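The Ciridel Table Topper: my favorite thing in the shop right now
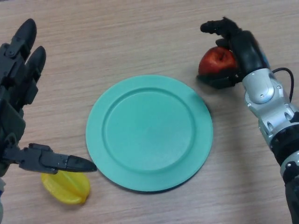

Can I put a hot dish straight on it?
Please use a trivet. The oil finish handles a warm mug just fine, but a casserole right out of the oven will leave a pale ring, and those are a pain to get out.

OK, so now the fun part! I've been selling table linens and kitchen bits for years, and the thing people kept asking me for was something to cover an ugly table. Folding tables, hand-me-down tables, the one your college kid wrote on in ballpoint (mine did, and he pressed hard). A cloth slides around and needs ironing. So I started bugging Rhun Rowlands, who has the wood shop two doors down from me, and after a lot of back and forth we ended up with the Ciridel.

It's a solid ash top that sits over the table you already have. There are felt pads underneath and a shallow lip along the two long sides, so it stays put when somebody leans on it. No screws, no clamps. I put mine on by myself, but it's heavy and I'd grab a second person if I were you!

It comes in two sizes. The Stasik is the small one and fits most card tables and kitchen two-seaters. The Escobar is the long one, and that's what I have at home. We eat on it, I wrap orders on it, and my sister does her jigsaw puzzles on it every August when she visits. Please measure your table before you order, and measure the top edge, since a lot of older tables get wider as you go down.

Finish: Ilis hard oil, 2 coats, satin. It smells a little like walnuts for the first few days and then that goes away. Wipe it with a damp cloth, dry it off, and give it a fresh coat when it starts to look thirsty. A small tin comes in the box.

The details
Stasik, item 2556
Escobar, item 3880
Wood: ash, oiled on both sides
In the box: top, spare felt pads, tin of oil, care card

The grain is different on every one. If you love a straight, quiet grain or you'd like something with more going on, put it in the order notes and I'll go pick through the stack for you (I like doing it).

Tops go out on Thursday by freight, and the driver will call you first to set a time. Returns are fine as long as it hasn't been cut or sanded. Questions about odd-shaped tables, just send me a sketch with the measurements written on it and Rhun and I will take a look.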